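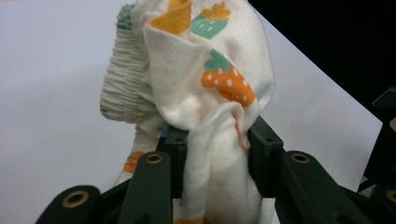 Small clothes, big problem: a strawberry-print garment held in the jaws of a hand-held gripper.

Features > Home & Work > Machines

Last updated: August

The Laundry Basket Is Still Winning

My mother folded clothes while watching television, talking on the phone and keeping an eye on whatever was on the stove, and I don't believe she ever once looked down at her hands. I thought about her a good deal this summer, during the afternoons I spent at Futmont, a small company that has given itself the job of teaching machines to put away the wash.

Hafiz Subramaniam runs the folding work there, and he is good company, the kind of man who will stop halfway through a sentence to smooth out a sleeve. He started in warehouses, where robots have been moving boxes for years, and he says he came to clothing with far too much confidence. "A box is the same box when you pick it up," he told me. "You pick up a shirt and now you've got a different shirt."

Children's things are the worst of it, he says, and after a few hours I could see why (I have raised two children and should have guessed!). Everything is short, so there is hardly any cloth to work with. A gathered elastic waistband puckers up into ridges and wants to pull the rest in after it. Pinch the fabric in the middle and the layers crumple together, and half a strawberry disappears into a fold. A person hunts for the edge with a thumb and finds it without thinking. A machine has to be shown, over and over, what finding it looks like.

The numbers are humbling, and Futmont is open about them, which I liked. On a flat bath towel, its best system, called Flolow, gets a decent fold in 27 seconds. Toddler pants take it around 90, and that's when things go well. When I sat in, it managed three good pairs out of 14. The others ended up in the sort of heap I remember from my own teenagers' bedrooms, and Hafiz shook them out one by one and set them down again, cheerful as anything.

Shops and laundries are a bit further along. Harahap, a commercial laundry I visited the same week, has had a sheet folder running for years and wouldn't give it up for the world. But sheets are all one shape, and they arrive in great numbers, and somebody still feeds in the corners by hand. The baby clothes that come in from its daycare customers go to a long table at the back, where two women get through a bin of them before lunch.

So can you buy one yet? A firm called Praler is taking names for a home model, and I put mine down, mostly out of curiosity. Hafiz wouldn't guess at a year. He did say that he folds his own family's laundry at the kitchen table on his nights off, and that he has gotten a lot slower at it, what with stopping to watch how he does it.

Related stories
Who Empties the Robot Vacuum?
The Dishwasher Still Can't Load Itself
A Morning on the Sheet Line
Why Socks Go Missing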